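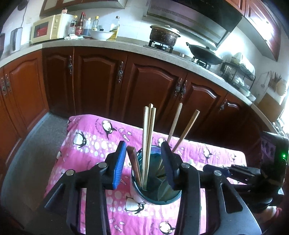 Budget question for people who've bought more than one set of hand-held grippers. I'm putting together the order for the second half of the year and I have to decide between two more complete pairs or one pair and a big pile of spares. We're a small group doing kitchen tasks, mostly picking things out of cups and jars and putting them back, and the money is tight enough that I can't do both. My worry is the finger pads. We're on a blue textured pad, and things like chopsticks in a glass cup are what I care about most, so pad grip matters more to me than how wide the fingers open. Flemolgate quoted me 500 per gripper without the camera housing and 1,000 with it. Is that normal? And how many spare pads per gripper do you budget for a year?

posted by tinspoon, 12 May 2025

gravelroad88 wrote:

500 bare is about what we paid, so I wouldn't lose sleep over that part. The jump to 1,000 for the housing is steep, though. Ask them to split it out on the quote. Ours had a "calibration" line in there that we could do ourselves in an afternoon, and they took it off when I asked.

On pads I'd order 4 sets per gripper and see where you are by Christmas.

mothwing wrote:

Get the second pair. I know spares feel like the responsible choice, but if you've only got one pair and a linkage goes, everybody goes home. We lost most of March that way, waiting on one arm and a bag of pivot screws from Vindside. A second pair IS your spares, you just get to use it in the meantime.

tinspoon wrote:

Should've said, we already own one pair! So it's one pair now, and the question is whether I end up with three pairs or with two and a drawer full of parts. Sorry, that was badly written.

mothwing wrote:

Oh. Then two and the drawer, easy. Three pairs needs three times the people and I bet you don't have them.

k_ollie wrote:

Gonna disagree with the drawer. Spare pads, fine, they're cheap and they don't take up room. Spare linkages are a waste unless you know which one breaks first, and on ours it was a different part every time. I've got a box of left fingers I will probably be buried with. Buy pads and screws, keep the rest of the money as money, and order the broken thing when it breaks.

Also nobody's asked what you're spending on the stuff being picked up. Our first budget had zero for cups and dishes and we ended up paying for them out of the coffee tin. Glass especially. If you're working with glass cups, put a line in for glass cups.

gravelroad88 wrote:

k_ollie "keep the money as money" only works if your place lets you. Ours takes back whatever's unspent in the fall and then you get to explain yourself for it.

k_ollie wrote:

Fair, ours rolls over. Didn't think of that.

tinspoon wrote:

Ours doesn't roll over either, sadly, so it's spend it or lose it. And yes to the glass line, thank you – I had "misc. kitchen" down and it was a silly number.

Anyone mixing brands? Zervas has a lighter one that looks nice and I'm tempted to make the new pair theirs. My wrists would be happy.

mothwing wrote:

Don't mix. Different pads, different screws, different everything, and now you need two drawers. The footage won't match up either, if that matters for what you're doing.

soupdragon_7 wrote:

I'll be the other vote. We mixed and it was fine? We run Zervas for the long days and the heavier ones for anything that needs a firm squeeze. Yes, I keep two bins of parts, and they have labels on them, and we've all survived. If people are going to hold these things for hours the weight matters a lot more than having the same screws. I'd at least borrow one before you sign anything. They lent us one for 4 days and only charged shipping.

mothwing wrote:

Fine if you have the discipline for labels. We do not.

gravelroad88 wrote:

Are you logging hours on each one, tinspoon? I put ours in Fovex, just a line per session, and it made the next budget so much easier. I could point at it and say these pads lasted this long, here's what next year costs. Before that I was guessing and my boss could tell.

tinspoon wrote:

Not logging anything, no. I've got a notebook with a page that says "pads??" on it. Starting tomorrow.

Ok, so where I am now: one new pair, a decent stack of pads and screws, a proper line for glass, and I'll ask Zervas about a loaner before I pick which pair. Going back to Flemolgate this afternoon to get that housing price broken out. Does anyone know if they'll do pads in a bigger pack? The site only shows singles

k_ollie wrote:

They do, you have to email. It's not listed anywhere.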